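The Last Note at the Dreven Assembly Rooms

Tatiana Kopecký has sung at 327 funerals, which she knows because she writes each one down in a school exercise book, with the key, the hymn and the state of the organ. The organ column makes grim reading. "Wheezing," says one entry. "Wheezing, but willing," says the next.

She moved to Dreven for a season with the Florklow Light Opera and never got round to leaving. The company folded in January of her second year there, owing her a month's wages and a wig. She still has the wig. What she also had was a mezzo voice that could fill a church without a microphone, in a town where people kept dying and their relations kept wanting the Fauré.

Tonight she is giving her farewell concert, and the Assembly Rooms have put out 100 chairs. She thinks this optimistic. "My usual audience is very loyal," she says, "but a good part of it was lying down."

The programme is a peculiar one. There are the pieces everybody asks for, and then a second half of the songs families requested when they thought the vicar wasn't listening. A dance number by the old Tetis showband was wanted by a retired bus inspector. A sea shanty, with several verses removed, went to a headmistress. Kopecký learned them all properly, breathing marks included, and she is rather severe about singers who don't.

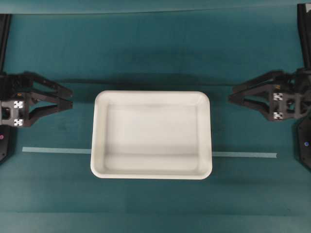

She is severe about fees as well. For years she charged whatever the undertaker thought decent, until she found that the man who parked the cars was getting more. Arellano & Daughter, who bury most of Dreven, settled the matter over a pot of tea and have paid her by the hymn ever since. An "Ave Maria" counts as 2. The Schubert, at any rate. There was a disagreement over the Gounod that has never been fully resolved.

What does she think about, up there in the gallery? Mostly the next breath, she says, and whether the family at the front has a handkerchief between them. She cried only once, for a piano tuner she had quarrelled with for years, and she came in flat. He would have told her so.

The voice is going at the top, by her own account, and she would like to stop while people are still being polite for the right reasons. Pupils will carry on, 5 of them, the youngest of whom already has a better low G than her teacher and has been asked not to mention it.

By the interval nearly every chair is taken. Kopecký looks round the curtain, counts the black coats and goes off to find her water.

We use cookies to remember your reading preferences. Accept all | Manage settings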